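Predthorpe will wieder an die Schiene — und ich will endlich einen Sitzplatz

Am Samstag lag der neue Verkehrsplan für Predthorpe bei uns im Rathausfoyer aus, und ich habe mir das gute Stück natürlich gleich geschnappt. Wer hier schon länger mitliest, weiß ja, dass ich seit Jahren mit dem Bus nach Evham pendle und zu dem Thema eine Meinung habe (oder auch drei). Also Kaffee gekocht, Papier auf dem Küchentisch ausgebreitet und gelesen, bis der Kaffee kalt war.

Das Wichtigste zuerst: Die Stadt möchte den alten Güterbahnhof zum Umsteigepunkt ausbauen, mit sechs Bussteigen, einem richtigen Wartebereich und einem Bahnsteig für die Regionalbahn nach Evham. Die Gleise liegen dort noch, gefahren ist da seit meiner Schulzeit nichts mehr außer ab und zu einem Holzzug. Laut Plan soll die Fahrt nach Evham künftig 40 Minuten dauern. Mit dem Bus sitze ich morgens 83 Minuten, wenn es gut läuft, und auf der Umgehungsstraße läuft es bekanntlich selten gut!

Gebaut werden soll in zwei Abschnitten. Zuerst kommt der Busteil, dann die Bahn, und genau an der Stelle werde ich ein bisschen nervös. Wir hatten das doch schon einmal mit dem Parkhaus an der Nordseite, da steht der erste Abschnitt bis heute ziemlich allein in der Gegend herum. Im Plan heißt es, die Planung für den Bahnsteig laufe parallel weiter und die Ausschreibung gehe im April raus. Gut, das nehme ich jetzt mal so hin und schreibe es mir in den Kalender.

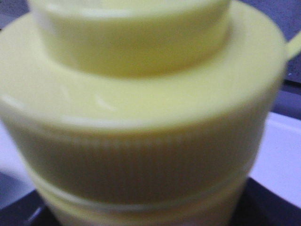
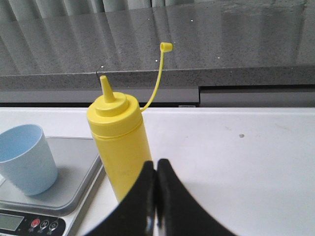
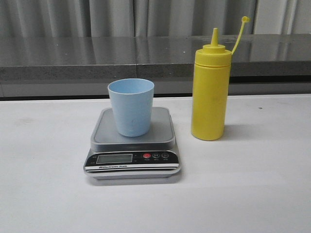
Was sich für Pendler ändert

Für alle, die wie ich aus dem Süden kommen, ist der Takt das Spannendste. Die Linie über Flurner soll werktags bis 22 Uhr fahren, bisher ist ja am frühen Abend Schluss und man steht dann da. Dazu kommt eine neue Querverbindung nach Kinnear, die nicht mehr durch die Innenstadt muss. Das finde ich richtig klug, denn im Moment fahre ich für einen Besuch in Kinnear erst einmal komplett in die falsche Richtung, steige am Markt um und komme danach fast wieder an meiner eigenen Haustür vorbei.

Am Umsteigepunkt selbst sind 90 überdachte Fahrradplätze vorgesehen. Klingt ordentlich, aber ich habe neulich morgens gesehen, was allein an der alten Haltestelle alles an Laternen und Zäunen angeschlossen ist, und ich fürchte, das wird knapp. Autoparkplätze gibt es auch, allerdings nur auf der Rückseite, und wie man von dort trockenen Fußes zum Bus kommt, habe ich auf der Karte nicht gefunden. Vielleicht habe ich auch einfach die Legende falsch gelesen, die ist nämlich winzig gedruckt.

Und was kostet der Spaß? Eine Gesamtsumme steht nicht drin, nur der Hinweis, dass ein Teil über Fördermittel laufen soll. Zu den Fahrpreisen steht leider gar nichts. Im Foyer sagte man mir, darüber werde getrennt entschieden, und der bisherige Verbundtarif gelte erst einmal weiter. Mir wäre ein Ticket, das im Bus und in der Bahn gilt, ehrlich gesagt wichtiger als der schicke Wartebereich.

Der Plan liegt noch bis Monatsende aus, werktags ab 9 Uhr. Stellungnahmen kann man direkt vor Ort auf einem Formular abgeben oder per Post schicken. Ich habe meins schon eingeworfen — zwei Seiten, beidseitig, mit Skizze vom Fußweg — und bin sehr gespannt, ob da eine Antwort kommt. Falls ja, lest ihr sie hier.

Zuletzt aktualisiert: Samstag, 17:20 Uhr

Kommentare (3)

suedkurve_pendler
Danke fürs Durchlesen, ich hatte nach Seite vier aufgegeben. Weiß jemand, ob der Bus über Flurner dann auch am Wochenende länger fährt?

Rosine
Das mit der Linie nach Kinnear fordern wir in unserer Straße schon ewig. Glauben tue ich es, wenn ich drinsitze.

gleis_zwei
Zum Fußweg: Auf dem Lageplan ganz hinten ist eine gestrichelte Linie an der Böschung, das müsste er sein. Überdacht sieht der aber nicht aus.

Weitere Meldungen

Umgehungsstraße: Ampel am Abzweig Evham bleibt vorerst
Nachtbus nach Flurner fällt wegen Bauarbeiten aus
Neue Haltestelle in Kinnear bekommt ein Dach
Parkhaus Nordseite: Zweiter Abschnitt weiter offen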